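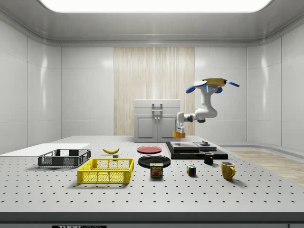 **Ralline cell, Plekcombe: setting up the tabletop layout**

This page covers the simulated version of the cell, where we try each layout before anyone touches the real arm. The table is the perforated type, with plates, crates, mugs and small blocks to pick from. Joint limits were checked first, then the gripper height, which we raised by 5 mm after the January changes. Each layout gets 30 runs at low speed and 20 at normal speed. The log now stands at 1,010 runs.

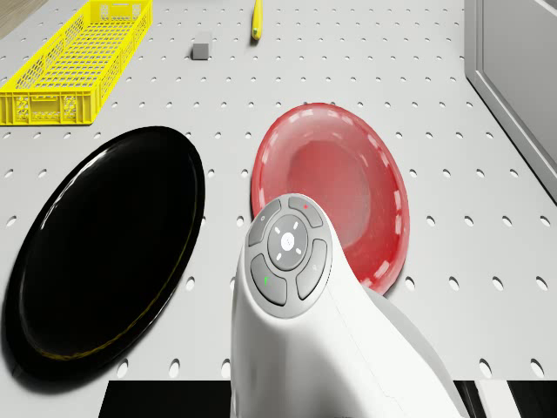
*Looking over the top of the arm, with the button ring on the housing and the red and black plates beyond it.*

Page by Irelov, updated 22 Sep 2019.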